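Student Project Report

Rules for safe and repeatable work with a two-arm simulation cell

Author: Flora Cowie
Project group: Arska
Place of work: Pratdale laboratory
Handed in: 20th August

1. Background

The Arska group works with a simulated cell with two robot arms. In the simulation the arms stand at a table and handle small objects, for example cubes, and there is a cabinet in which an object can be placed. Later the same programs shall be used on real arms in the Pratdale laboratory. For this reason my supervisor asked me to write working rules for the simulation, and to write them so that they can stay the same when we change to the hardware.

When I started in March, the group had a file with notes called Moffat. It was written by several students one after the other, and it had 43 rules. Some of them said the same thing in different words, and two of them were in conflict. One rule said that the arm without an object must go to its rest position before the other arm moves. Another rule said that both arms must stay over the table during the whole run. With our rest position it is not possible to follow both.

My task was to read these notes, compare them with the recorded runs, and make a shorter set that a new student can read before the first working day.

2. What I did

First I read the notes and marked for every rule if it can be checked by a program, by a person, or not at all. "Move carefully" is a rule of the last kind. I do not say it is wrong, but a student can not show that he or she has followed it.

Then I used the recordings. The group had 2,684 runs stored in the Trarkau archive, which is our own folder structure with a small search tool. I could not look at all of them. I took 200 runs by random choice and watched each one from start to end, with the log file open next to it. In 110 of them at least one rule from the old notes was broken. This number sounds bad, but most of these cases were about naming and paperwork: a missing version number, a run saved under the wrong task, a comment field left empty. Collisions between the arms were seldom.

I also talked with the other students of the group. They told me that they knew the notes existed, but they read them only when there was already a problem.

3. The rules

The rules are in four groups. I give here the text as it is now used, with short remarks where I think they are needed.

3.1 Names of the sides

Left and right always mean the left and right of the robot. They never mean the left and right of the screen. With a camera that looks at the robot from the front, the left arm is seen on the right half of the view. This was the most common reason for wrong comments in the archive. In log files and in reports we write "left arm" and "right arm" in full, and we do not write "the arm on the left".

3.2 Before the run

The table has only the objects that belong to the task. An object from an earlier task is removed in the scene file; it is not enough to push it to the edge.

The start position of each object is written in the log, also when it is chosen at random. The random seed is saved together with it.

The state of the cabinet is written as open or closed. "Normal" is not allowed, because students had different ideas about what is normal.

The speed limit for both arms is the limit of the real arms. The simulation can go faster, and it is a temptation when one wants to finish many runs in one afternoon. Runs above the limit go in a separate folder and are not used for training or for results.

3.3 During the run

One arm is named as the working arm for each step. The other arm is the waiting arm. The waiting arm may stay over the table, but it keeps its gripper empty and outside the path of the working arm. With this text the conflict between the two old rules is gone.

An object is held with the lowest gripping force that keeps it safe. In simulation a cube does not break, so it is easy to forget this rule.

When an object passes from one gripper to the other, both arms stop first. The receiving gripper closes before the giving gripper opens.

The person at the computer stays there until the run is over. I had a long discussion about this with the group, as a simulated arm can not hurt a person. We kept the rule. On the real cell it will be required, and a habit is hard to change later.

3.4 After the run

A failed run is saved in the same way as a good one, with one sentence about what went wrong. Nothing is deleted on the same day.

Every picture in a report says if it is a rendering or a photograph. It is sufficient to say it once in the report if all pictures are of the same kind. The picture at the end of this report is a rendering.

4. Open points

The rule about gripping force has no number yet. For the number we need measurements on the real grippers. I also did not treat the emergency stop, which has its own document in Pratdale and must be explained to each student in person. The check program can now test the rules about the log file, but it can not test the distance between the waiting arm and the path of the working arm. The next student should start with this distance check.

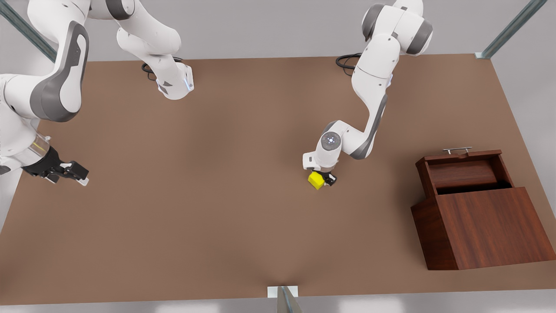
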